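**Condensation between the panes of a glass door, worth fixing or not?**

**Frøydis Vik**

Our double-glazed doors have started misting up on the inside, in the bit you can't wipe. I have wiped it anyway, several times, out of spite. It clears by lunch and comes back at 6 am. The fitter quoted me 714 for new glass and looked at me as if this were a kindness. Is there a cheaper way, or do I learn to enjoy fog?

**Kjell Nyberg**

The seal has gone. Once damp gets between the panes it stays, and no spray will shift it. You don't need new doors, just new sealed units in the old frames. Ask for a price on the glass only and get a second quote from somebody who hasn't seen your car. Check the paperwork too. Ours were put in after 2000 and still had 2 years of cover left, which the firm had somehow forgotten to mention.

**Mỹ Quan**

drill a hole in it. worked for my uncle

**Britt-Marie Backlund**

Please don't drill toughened glass, it goes off like a dropped tray of ice. I lived with misty doors for years and the house was no colder that I noticed. If you can bear the look, wait until June and haggle when they're quiet.
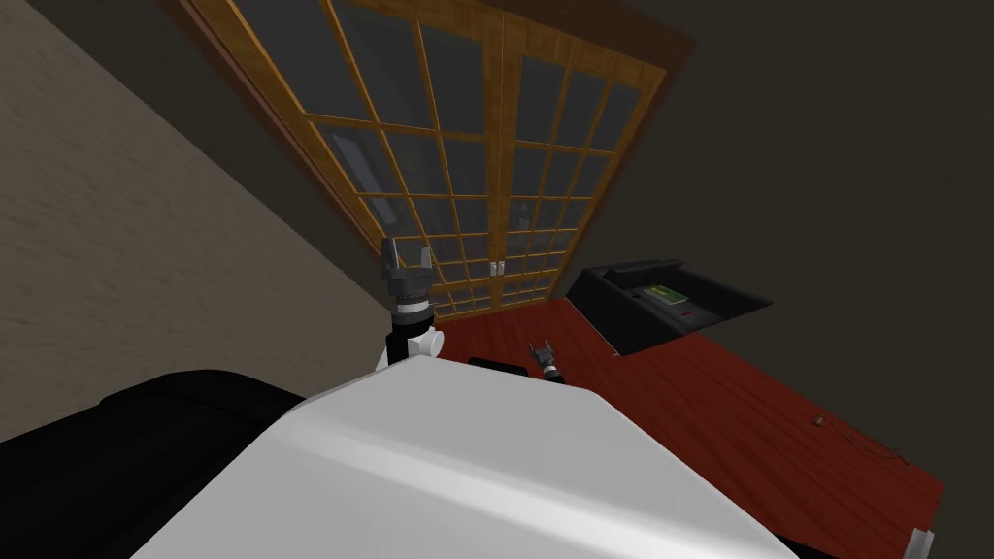
Nuria Bermúdez wrote back that June was their busiest month where she lives, and that she got 30 off in winter by sighing down the phone.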